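Re: decanting spice pouches, yes or no?

tilton_elli
I've gone off jars completely. Filled 11 of them in August, forgot to label 2, and put what I thought was cumin in a custard. Bags stay bags now! 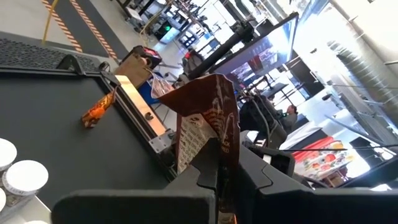 Brown packet, crinkles and all

gruren11
Nope, disagree. Pouches flop over and you lose the colour and smell way faster. Jars in a dark cupboard, every time.

tilton_elli
Mine stand up fine, and the back panel's right there when I want it.

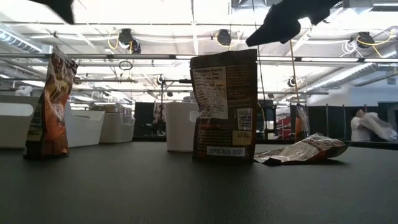 The tall one, nutrition panel facing out

LeoK
Bit of both here. I buy paprika by the 800 g bag (we go through heaps), top up a small jar and peg the rest shut. Only rule at our place is you write the date on it, and my mum still won't.
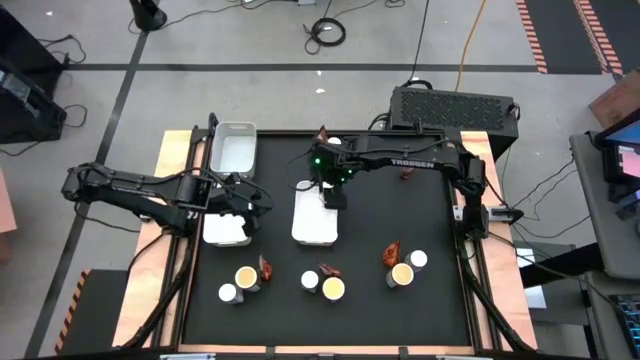

Whole seeds are another story, I leave those sealed till I need them.

gruren11
Ok, I'll give you seeds. Not paprika though.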